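**Aug 23, 2021.** Wamgate says a towel should be folded the same way every time, and it has put out a folding guide to prove the point. The guide runs to 20 pages. I read all of them, and I still fold mine in thirds.

The Amel method, as the company calls it, wants a clear table, square corners and one smoothing pass before each fold. Hryhorii Zinchenko, who wrote the guide, claims a linen room can get 200 towels onto a shelf that used to hold far fewer. He gave no shelf size when asked, and the guide gives none either.
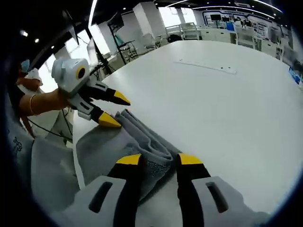
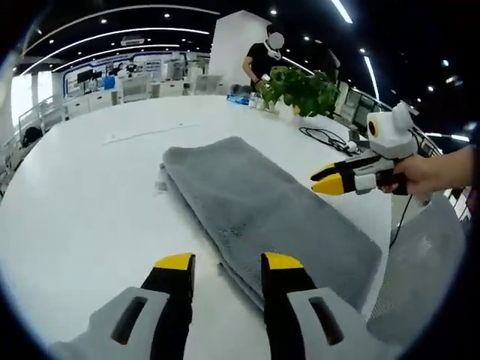
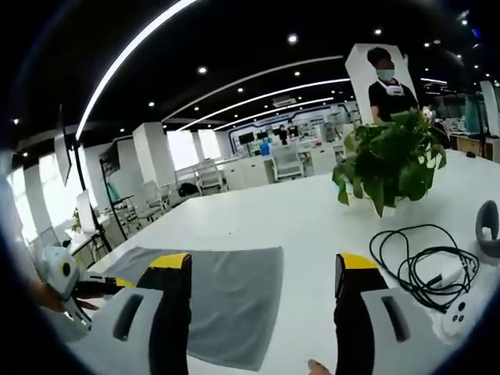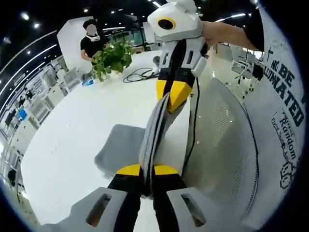

*Gray towel practice at the white table, Wamgate.*

Gray towels were the order of the day. Whether the method suits a busy laundry is another matter. Cisneros, which runs eight guesthouses, tried an early draft and went back to its old habits before the month was out. "The towels were neat," a manager there said. "They were neat before."

Zinchenko says a shorter version is planned for December. Wamgate is charging $266 for the current one, with a wall chart included. Flilwood has ordered a copy and hasn't said what it plans to do with it.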